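PRESS RELEASE

31 January 2023

Dasell Pattern Library to open its drawers to the public in Brendeck this June

A collection of 1,000 printed patterns, most of them kept in flat drawers and seen only by appointment, is going on open display in Brendeck this summer. The Dasell Pattern Library will fill both floors of Manninen Hall throughout June with wallpapers, dress cottons, shop wrapping paper, book endpapers, bus seat fabrics, tray linings and a great deal else that was made to be looked at every day and then thrown out.

The show is called Repeat, and entry is free. It is the biggest thing the library has ever tried, and we are delighted (and slightly dizzy) to be able to announce it at last!

Repeat follows four families of pattern through the collection: waves, checks, leaves and marbling. Each has its own room, and each room mixes old and new without much regard for dates. A strip of hand-blocked wallpaper from a farmhouse hallway hangs next to a roll of sticky-backed drawer liner. A silk scarf shares a case with a biscuit tin. The labels say what each thing is, how it was printed and where the repeat starts and ends, and after that visitors are left to get on with looking.

The wave room is likely to be the one people talk about. Wavy lines turn up wherever people have printed anything, and they are surprisingly hard to draw well. Set the curves too close together and they buzz; set them too far apart and they go slack. The library holds hundreds of attempts, including a folder of rejected designs from a single mill, each with a note in pencil saying what was wrong with it. "Too seasick" is a favourite. So is "nice but no".
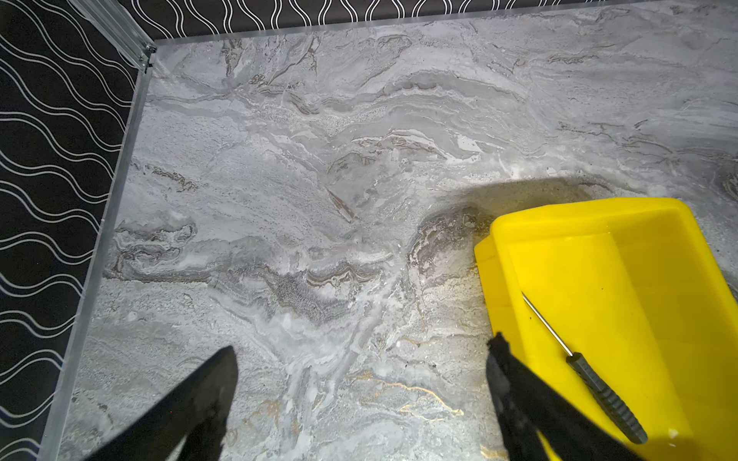

White wavy lines on black, with a grey marble pattern below.

Marbling gets the largest room, on the ground floor, where the light is best. Visitors will see proper paper marbling, made by floating colour on a bath of thickened water and laying the sheet on top, alongside the many ways people have copied it: sponged, combed, photographed, engraved and printed by the mile. The copies are half the fun. A printed marble has to repeat somewhere, and once you have found the join you can't stop seeing it. There is a long wall of them to practise on.

Senad Kelmendi, who has looked after the collection at Dasell for most of its life, said: "People come in thinking pattern is something in the background, and an hour later they're on their knees looking at the back of a curtain. I love that. We've had visitors find the paper from their gran's kitchen, and we've had visitors find the paper they spent a whole weekend scraping off. Both sorts stay for ages. I wanted a show where you could walk in off the street, with your shopping, and have that happen to you."

Getting the collection ready has taken the library's small team all winter. Every sheet and offcut has been taken out, brushed clean, measured and put into a new sleeve, and plenty of surprises came to light along the way. A bundle long listed as plain lining paper had been stored face down, and has the most beautiful leaf design on the other side, in a green that hasn't faded at all. A set of sample books thought to be duplicates turned out to be printed in different colours on every page. Those books will be open in the leaf room, with the pages turned each morning so that anybody coming back will find something they missed.

The making side of things has not been forgotten. The Brendeck print firm Dolovex is lending a proofing table and a pile of old rollers, and will run drop-in sessions in the upstairs studio where anyone can cut a simple block and print a length of paper to take home. The firm is also reprinting 100 of the library's designs as single sheets, using the original colours wherever a colour record survives. They will be sold at the front desk, and all the money goes towards new storage for the collection.

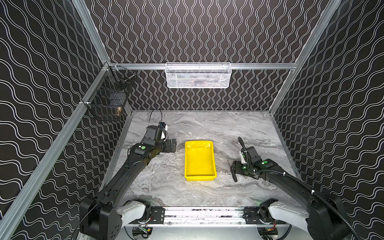 Cameron Pomare said that what had always been missing from shows like this was the chance to see a pattern at full size, across a whole wall, and that a small square in a frame tells you very little about what it was like to live with. The wave designs in particular needed room, Pomare added, and it was worth standing close to them first and then walking slowly backwards, and then trying the whole thing again with the stripes going the other way.

Repeat takes that advice seriously. Each room has one wall papered from floor to ceiling in a single design, chosen from the collection and printed at its true scale. The choices were argued over at length. The check is a tiny red and cream one from a café tablecloth, which looks pink from the doorway. The leaf is enormous, with fronds longer than your arm, and was apparently meant for a very small bathroom. The wave and the marble are being kept back until the doors open.

There will be plenty for children too. A trail leads through all four rooms in search of printing mistakes, from a bird with its colours out of line to a flower that somebody has joined up upside down. A dressing-up rail has coats made from spare curtain lengths, and the colouring table uses outline sheets taken straight from the mill drawings. Younger visitors can also add a tile to a shared pattern growing along the landing, which will stay up for the rest of the summer.

The library would like to hear from local people as well. If you have an old roll in the loft, a scrap behind a cupboard or a lining in the bottom of a drawer, please bring it along. Staff will be at the front desk every afternoon to have a look, talk about how it might have been printed and, if you are happy, take a copy for the collection. There's no need for it to be old, rare or in good condition. Some of the best things in Repeat came to us with tea on them.

NOTES TO EDITORS

Repeat runs throughout June at Manninen Hall, Brendeck. Entry is free and there is no need to book, except for school groups, who should get in touch with the library first.

Manninen Hall has step-free access to both floors. Large-print labels are available at the front desk, along with a box of samples that can be handled.

Press pictures, interviews with Senad Kelmendi and visits before opening can be arranged through the press desk at the Dasell Pattern Library.

ENDS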